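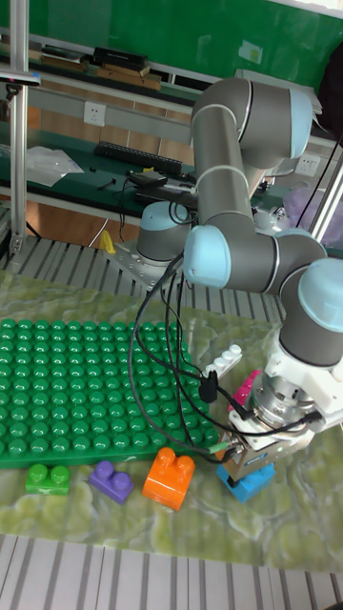
Sushil Kashyap thinks we should stop calling it a robot demonstration and start calling it a bring-your-own-patience evening, and he has been to two of them. His remark went up on the sign-up page after the last open house and we have left it there, on the theory that anyone it scares off would not have enjoyed themselves.

The Gelwood open house is back in October, on a Friday, and Grokon is looking for people to take part. You do not need to know anything about robots. Knowing a little is fine. If you know a lot, we would ask you to sit toward the back and let somebody else guess first.

What you would be doing

The arm works with toy bricks on a studded baseplate. It picks one up, it moves it, it puts it on another one. You will watch, and then you will tell us what you thought it was about to do, how sure you were, and whether you would have stood that close. Halyna Stasiv runs this part and has heard every joke about stepping on bricks in bare feet.

After the break you write an instruction in your own words, such as "put the orange one on the blue one," and we read it out to the room before anything moves. Last time this took up most of the evening. It emerged that people hold strong views on what "next to" means, and a married couple from Drusthorpe had to be seated separately for the second half.

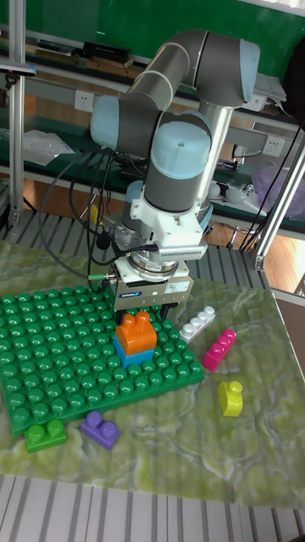 Orange on blue, at the Gelwood bench.

Who we want

Adults who can stay for the whole session, 6:30 to 9 p.m. We would especially like to hear from people who work with their hands: cooks, tailors, mechanics, anyone who has packed boxes for a living and has opinions about it. We have plenty of engineers. We are related to some of them.

You should be comfortable reading a short form in English and saying out loud when something makes no sense to you. The second of these is harder to find than you would think.

What you get

Supper (soup, bread, a vegetarian option that is also the soup), your bus fare back if you keep the ticket, and a gift card that Omprakash Bansal will make you sign for in 2 places. There is no certificate. People keep asking – there is still no certificate.

A few practical matters

Please wear closed shoes and tie back long hair. Stay on your side of the tape unless Halyna waves you over. Phones are welcome as long as they are silent, and you may take pictures of the arm but not of the other participants. The room is up one flight of stairs; there is an elevator, so tell us if you need it and we will have the key ready.

Children are not part of this session. We run a separate afternoon for schools, and the children are much better at predicting the arm than you will be.

How to sign up

Call the Gelwood front desk and ask for extension 989, or leave your name on the sheet by the door. Kerubo Ndung'u will call you back with 3 questions, none of them difficult. If you get Yevhen Dovhaniuk instead, he will take a message, and it will reach her eventually.

Places are given in the order people answer the phone. If you sign up and find you can't come, let us know by noon on the day so the soup can be adjusted.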